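Linden Teleoperation Working Group
Minutes of the regular meeting, 11 March 2024

Present: Halima Adeyemi (chair), operators from both shifts, data review, workcell maintenance. One member of the training software team joined by phone.
Apologies: purchasing.

1. Minutes of the last meeting
Accepted with one change. The line on glove sizes should read "medium and large," not "medium only."

2. Matters arising
The spare foot pedal has arrived and is in the cabinet under the operator station. The request for a second monitor is still with purchasing. The labels on the emergency stop buttons have been replaced.

3. Progress on the box and tray task
Halima reported that 400 demonstrations are needed for the first training run and that 64 have passed review. All of them were recorded by remote control with the two-arm setup on the white table. Another 22 were recorded and rejected. Most of the rejects were for long pauses while the operator decided which arm to use. A few were for the operator letting go of the handle before the recording was stopped.

The meeting looked at stills from the recordings while the operators talked through how they work. The day shift operators prefer to take hold with the left arm and keep the right arm back with its fingers open until it is needed. The evening shift had been bringing both arms in at once. Data review said either way can be learned, but mixing the two in one set this small is likely to give poor results.

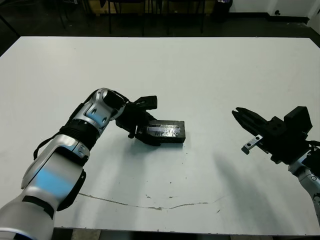

Fig. 1. Left gripper closed on the black block, right gripper open.

It was agreed that the day shift method will be used for the rest of this set. The evening shift will do practice runs on it before recording again. Practice runs are to be saved in the practice folder and are not to be sent to review.

The training software team asked whether operators could move more slowly near the point of contact. The operators said they can, but that the delay between the handle and the arm makes very slow moves jerky. Maintenance will look at the smoothing setting and report back. The setting is not to be changed in the middle of a session.

4. Hand guiding compared with remote control
The Grelen team wrote to ask if we would try guiding the arms by hand for part of the task. Under their method the operator stands beside the table, takes hold of the arm and moves it through the task with the motors in free mode.

Points raised:
Hand guiding is easier for new people to pick up. The operator feels the contact directly.
The operator's hands and sleeves get into the camera view, and those recordings would need to be handled separately.
One person cannot easily guide both arms at the same time.
The free mode on the left arm drifts down when it is let go. Maintenance is aware.

Halima said she did not want to hold up the current set for this. It was agreed to stay with remote control until the set is complete and to run a short hand guiding trial in May. She will write to Grelen with that answer.

5. Starting positions
Data review said that the objects have been starting in nearly the same place in too many of the recordings. 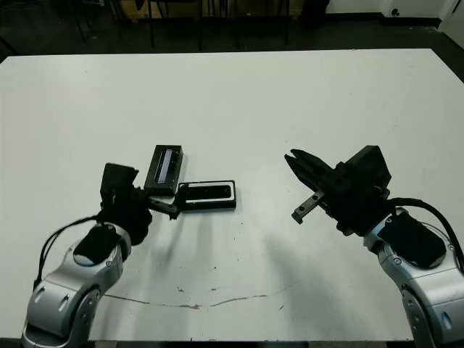 The operators had been setting the box and the tray by eye. They asked for a printed sheet of starting layouts, with the box and the tray turned to different angles and placed at different distances from each other. Data review will prepare it. Layouts that only the right arm can reach should be left out for now. The operator will write the layout number in the session log before starting each recording.

There was some discussion of whether to mark the table with tape. This was not agreed, as the marks would show up in the recordings.

6. Equipment
Werkance quoted for replacement fingertips. The quote was higher than the last one and the delivery time was not stated. Maintenance will ask Nwankwo for a price as well.

Cables on both arms are to be checked at the start of each shift. The check has been added to the opening sheet.

The table surface has specks and scuffs and a long crack line. Data review has no objection to it in the recordings. The table will stay in use for this set and should not be swapped partway through.

7. Any other business
Operators are reminded to take a break after 2 hours at the handles. The session timer now gives a tone.

The log computer has been signing people out during long sessions. A ticket has been opened.

Actions
Halima Adeyemi: reply to Grelen on hand guiding.
Data review: layout sheet, to be sent to both shifts before the next recording day.
Maintenance: smoothing setting, left arm drift, price from Nwankwo.
Evening shift: practice runs on the left arm first method.

Next meeting: same time and room, date to be sent by email.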